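Gripper notes, part 4: the microwave door

Most of January went to the appliance bench. The earlier posts in this series covered cups, bottles and folded cloth, where both grippers did well enough that the differences were hard to separate from noise. Articulated objects are less forgiving. A door has one path it wants to travel, and any disagreement between that path and the arm's ends up as force in the fingers.

The two candidates are the same as before. The Carkus is a parallel-jaw unit with flat, stiff fingertips. The Asteo has angled fingers and some compliance at the joint. Both hang off the same arm with the same adapter plate, and the Declercq controller runs the arm loop in both cases. I kept the payload setting separate for each gripper, having learned in part 2 what happens otherwise.

The task is split into four stages: release, pull, release the fingers, push shut. I ran 200 trials per gripper, with the start pose of the arm varied by hand between blocks. The microwave position was left alone within a block and shifted slightly between blocks.

Stage one is easier than I expected. A round push button at the bottom of the panel pops the door, and either gripper can press it with the jaws closed. The Carkus presses with a flat face and tolerates a poor approach angle. The Asteo presses with a narrow tip and skids if it comes in more than a few degrees off. Squaring the wrist first fixed nearly all of this, at the cost of a slower approach.

Stage two is where the numbers separate. I hook one finger behind the free edge of the door and follow an arc. With the Carkus, a small error in the estimated hinge position loads the finger sideways and the controller faults on its force limit. With the Asteo the same error is absorbed by the joint. Of the 200 pulls, the Carkus completed 179. The Asteo missed only a handful, all of them in one block where I had entered the hinge offset with the wrong sign.

The latch hooks need care. They stick out sideways from the door edge, right in the band of heights where a finger naturally wants to go. I moved the contact height to keep clear of both.

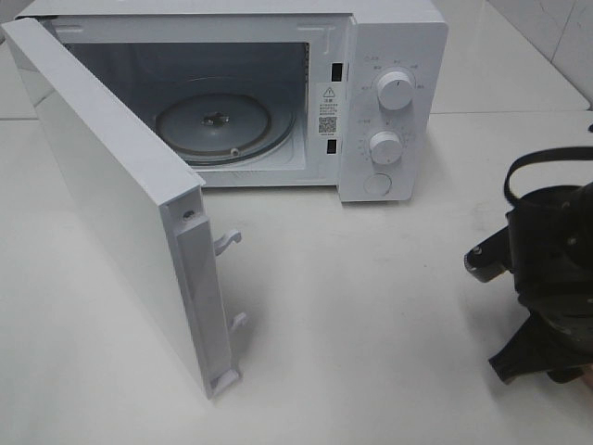 Closing is mostly a question of speed. Pushed too slowly, the door stops against the latch and the arm sits there leaning on it. I settled on a two-part profile: slow travel for most of the arc, then a short push at a higher force limit over the last few degrees. This worked with both grippers and needed no retuning between them.

The camera side took longer than the gripper side. White casing on a white table gives the depth estimate very little to hold on to, and the outer face of the door is the worst surface in the whole set. I stopped trying to fit a plane to it and tracked the door edge instead. The Rodasel calibration routine was rerun after every gripper swap, at roughly 350 seconds a time.

Total logged runs for the appliance bench now stand at 1,139, counting aborted ones and the early tuning blocks. The comparison above uses only the final settings.

For doors I will stay with the Asteo. For the button alone I would take the Carkus, and a flat pad on the Asteo fingertip might close that gap. The pads are cut but not yet fitted. The timer dial comes after that, and it needs a wrist rotation limit I have not set up in the controller.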